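Small rooms and the advice that gets given about them

2 Feb 2018

Every few months somebody sends me a link to a piece about making a small room feel bigger, and every few months it's the same piece. Paint it white. Hang a mirror. Buy furniture with thin legs. I've fitted out small rooms for shops, two cafés and more rented flats than I care to remember, and I don't believe most of it. What follows is what I tell people who ask, with the doubts left in.

White paint

White works in a room that already gets decent light. In a north-facing box room it goes the colour of old dishwater by three in the afternoon. Try a warm pale grey or a weak putty colour first, on a piece of lining paper at least 70 cm wide, and move it round the walls over a couple of days. Tester patches painted straight on to the old colour are close to useless. The eye compares the two and you end up choosing whichever looks least like what you had.

I was once talked into a fancy chalky paint called Mudness for a hallway. Lovely tin. It marked if you brushed past it in a coat, and the second coat didn't match the first. The client repainted in ordinary trade emulsion inside a year and I didn't argue.

Mirrors

A mirror doubles whatever is opposite it. If that's a window, good. If it's the coat hooks and the recycling, you now have two lots of recycling. Before you drill anything, get someone to hold the mirror in place while you stand in the doorway, and then sit down where you'd normally sit. Most people only check it standing up.

Furniture on thin legs

The claim is that seeing more floor makes a room feel larger. Perhaps a little. What you certainly get is more floor to sweep and less storage. In a small sitting room I'd take a solid chest with deep drawers over a dainty sideboard every time. The Cesar bench everyone was buying a few winters ago is a case in point: it looks very light and it holds precisely four magazines.

Measuring

Measure the room at skirting level, at waist height and near the ceiling. Old walls lean. I have seen a difference of 3 cm across a single alcove, and a shelf cut to the smallest figure leaves a gap you will look at for ever. Write the numbers on the wall in pencil if you're going to paint over it anyway. Phone apps that measure for you are fine for working out whether a sofa is out of the question, and I wouldn't cut timber by one.

Leave 70 cm to walk through wherever you can. Showrooms get away with less. They have no one carrying washing.

Open shelves

I'm against them in kitchens, and I've put up dozens. The grease finds everything above the hob, and whatever you don't use weekly gets a sticky fur on it. If you must, keep them well away from the cooker and keep only the daily plates there. Arūnas Kļaviņa, who made joinery for me for years, used to charge extra for open kitchen shelves and told people it was for the phone call he'd get later asking for doors.

Lighting

One bright fitting in the middle of the ceiling flattens a room and puts a shadow on whatever you're doing. That much of the usual advice is right. The part I question is the shopping list that comes with it. Two plain lamps at different heights will do most small rooms. A bulb of more than 700 lumens in a bedside lamp is too much for reading unless the shade is heavy. The Virnirer clip lamp did well for me in a shop window, though the clip went slack and I ended up screwing it to the batten.

Strip lights under wall cupboards are worth the bother. Put them at the front edge, behind the lip. Fitted at the back they light the tiles and leave the chopping board in the dark.

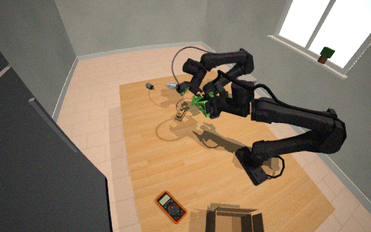

Floors next, and the rule that small rooms need small tiles. They don't. More tiles means more grout, and grout is what goes grubby. Large tiles in a small room are fine as long as you plan the cuts, so lay a dry row both ways before you mix anything, and if you're going to end up with a sliver, shift the lot across by half a tile. Ask for the grout a shade darker than you think you want. I used a sealer called Smadi on a café floor and couldn't tell, a year on, which half I'd sealed.

Rugs

The magazines say buy bigger than you think. Well, they would. Mark the size out with masking tape first and live with the tape for a few days – you'll soon find out whether the door clears it. A rug of 200 cm by whatever suits the sofa is enough in most of the rooms I've done, and a decent underlay matters more than the pattern. Cheap ones creep.

Curtains

Hanging the pole high does make a low window look taller, and I'll give them that one. Check for a lintel before you commit. If the drill squeals and stops after a centimetre you've found it, and the pole is going up on a timber batten.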